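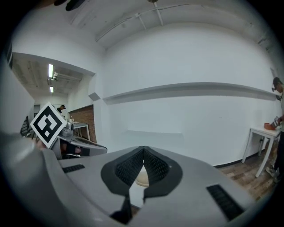 The stream behind Hapeta Road is cleaner than it was in March, and we want to thank everybody who gave their time. Rhys Tautahi tells us that 982 kilos of rubbish have left the banks, most of it packaging. Small pieces between the stones are still the difficult part. A narrow gap, like the one between two black fingertip pads, is enough to hold a round thing in place. We meet again at 8 in the morning by the Skivitz bridge. Please bring gloves.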